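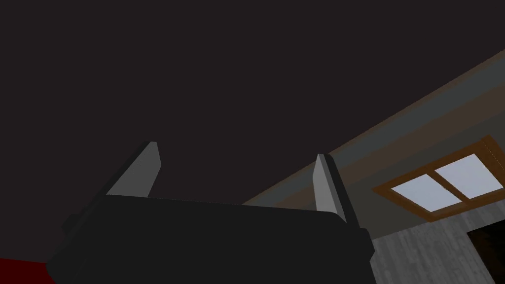 *Belstead, lunes, 16 de marzo de 2020*

En nuestro sector se sigue presentando el tamaño de un conjunto de demostraciones como si fuera una medida de calidad. El informe interno de Jandero abre con una cifra, 1.801 episodios simulados, y dedica a su composición un párrafo y medio. Mi posición es que el orden debería invertirse: primero la distribución de estados, después el método de recogida y, al final, el total.

El problema técnico es conocido. Una política entrenada por imitación aprende la relación entre observación y acción en las zonas que visitó el operador. Si todas las demostraciones arrancan con la pinza orientada hacia el objeto y a media distancia, el sistema no dispone de información sobre lo que debe hacer cuando la cámara de muñeca apunta al techo o a la pared. Esos estados existen en cualquier despliegue y aparecen pronto, a menudo por un error pequeño que se acumula.

En muchos conjuntos se eliminan durante el filtrado. La regla habitual descarta los tramos sin contacto, con el argumento de que no aportan señal. Discrepo. Un tramo con la pinza abierta y vacía contiene la fase de aproximación, las correcciones de orientación y los desplazamientos entre tareas. 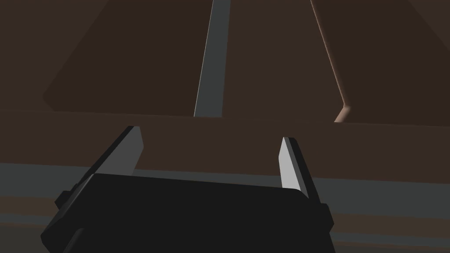

*Vista simulada: pinza abierta ante una estructura de madera marrón.*

Arsalan Sethi, que mantiene el filtro en Morkarum, defiende lo contrario con un argumento de coste: cada fotograma sin contacto ocupa almacenamiento y tiempo de entrenamiento, y su contribución a la tasa de éxito es difícil de aislar. La objeción es razonable. Su filtro, sin embargo, se validó con las mismas 3 posiciones iniciales con las que se recogieron los datos. Una evaluación así no puede detectar la pérdida que me preocupa. De los 1.801 episodios quedaron 1.769 tras la limpieza, y el registro no indica qué tenían en común los retirados. Pedí la lista y recibí los identificadores, sin el motivo de exclusión. 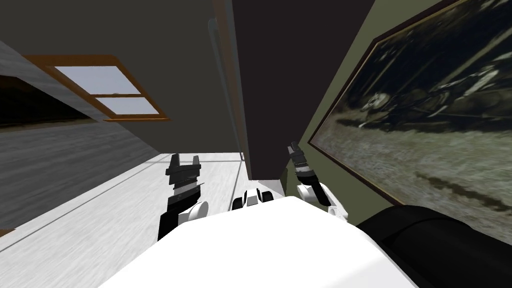

## La variedad visual no sustituye a la variedad de estados

El segundo malentendido se refiere al simulador. Cambiar texturas, cuadros y colores de pared es barato, y por eso se hace mucho. Ghazala Memon ha propuesto duplicar el catálogo de interiores antes de julio. No me opongo, pero conviene separar los dos ejes. Un salón nuevo modifica el fondo de la observación; la trayectoria del brazo puede seguir siendo idéntica. Si el operador repite el mismo gesto en cada sala, el modelo recibirá muchas versiones de una sola decisión.

Yung-ching Choi planteó una alternativa que considero mejor: reservar una parte fija de las sesiones para arranques perturbados, con el torso girado, la pinza lejos de la zona de trabajo y la muñeca en ángulos incómodos. El operador debe recuperar una postura útil y continuar.

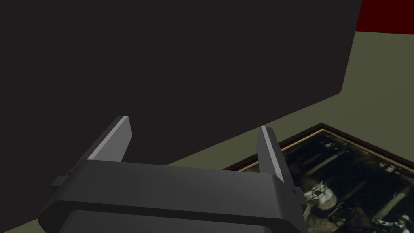 El coste recae en la teleoperación. Los episodios son más largos, fracasan más y cansan más a quien los ejecuta, de modo que la productividad por turno baja. Mientras el indicador de seguimiento sea el número de episodios aceptados, ningún equipo tendrá incentivos para asumirlo. En Baloch el umbral de aceptación está fijado en 95 sobre una escala de 100 que puntúa la suavidad de la trayectoria. Una recuperación brusca y correcta queda por debajo y se borra.

Propongo tres cambios concretos. El primero es etiquetar la fase de cada tramo (aproximación, contacto, retirada, recuperación) y publicar las proporciones junto al total. El segundo, conservar los episodios descartados con su motivo, aunque no entren en el entrenamiento. El tercero, evaluar siempre con posiciones iniciales ausentes de la recogida.

Ita Ní Mhurchú me ha señalado que el etiquetado manual de fases introduce su propio ruido, sobre todo en la frontera entre aproximación y contacto. Es cierto, y la apertura de la pinza por sí sola no resuelve la ambigüedad. Para los datos simulados puede usarse el estado de colisión del motor físico. Para los reales habrá que aceptar un margen y documentarlo en la ficha del conjunto.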